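Pindent Stacking Storage Tubs, Set of Four

Code 749. In stock, small and medium. Large back in July.

Home > Kitchen > Food storage > Tubs and lids

The tub we sell the most of and the one we get the most emails about, so this page has got long. Sorry. Skip to sizes if thats all you want.

Four round tubs, four lids, one set. Tubs nest inside each other when empty. Full ones stack, lid to base, there's a shallow ring on the lid that the next base drops into. Made for us by Marinescu, who also do the Vusberg jars, and the two ranges share a shelf height so you can mix them in a cupboard without wasting a gap at the top.

What people use them for: rice, lentils, leftover curry, half an onion, cut fruit for the next day, buttons, screws, seed packets. Soup yes, but let it cool first. More on that further down.

Sizes

Small set, 634 ml each tub. Lunch portion, or a decent amount of grated cheese.
Medium set, 749 ml each. Code and size being the same number is a coincidence, please stop writing in.
Large, see above. July.

Lids are the same across small and medium. Only the depth of the tub changes. So if you have both sets you have eight lids that fit anything, and you don't have to match them up at the back of a drawer with one hand while the pan boils over.

Lid colours

Green, cream, slate. You choose one colour per set, we don't split sets. Cream does pick up turmeric. Green doesn't show it as much. Slate hides everything but you can't see a pencil mark on it, so if you label your lids go for one of the other two. 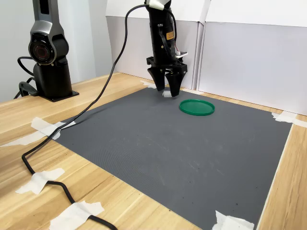
Naomi Biwott

Fitting the lid

Most returns are a lid that "doesn't fit" and most of those fit fine. Put the tub down on something flat. Lid on level. Press the middle, then go round the rim with your thumb until it's flush all the way. Don't start at one side and push across, it traps air and the far edge pops up again.

Brand new lids are stiff. Ten minutes in warm water and they ease off.

If it still lifts after that, check the rim of the tub for a nick. Send us a photo of the nick and we'll post a new tub, no need to send the old one back.

Freezer

Fine. Leave a finger's width at the top, things swell. Take the lid off a few minutes after it comes out, not straight away, cold lids crack if you bend them.

Microwave

Tub yes, lid no. The lid will warp and then it's a coaster. Can rest it loosely on top with a gap if you're worried about splashes, but take it off before you forget its there. Tomato sauce stains the tub if it boils, nothing to be done about that.

Dishwasher

Top rack. Lids flat, or they collect water in the ring and tip it down your socks when you unload.

Hot food

Let it stop steaming before the lid goes on. A lid pressed down on hot soup gets sucked in as it cools and you will need a butter knife and some bad language.

Smells

Bicarb, warm water, overnight. Lid off, and leave it off when you put the tub away. Garlic takes two goes.

Spares

Single lid, any colour, code 33.
Single tub, small or medium, code 44.
Pack of pencil-on labels, Hatutero brand, peel off clean if you do it before they've been through the dishwasher. After that, less so.

Delivery

Small and medium go out next working day. Orders placed before 26th May went in the old box with the cardboard dividers, newer ones come nested with paper between. Same tubs. If yours turn up nested and won't seperate, stand the bottom one in warm water and twist, don't pull.

Returns

Unused, in the box, refund once it's back with us. Used ones we'll only take for a fault.

Goes with

Vusberg tall jars
Pindent drawer tray, small
Hatutero label pack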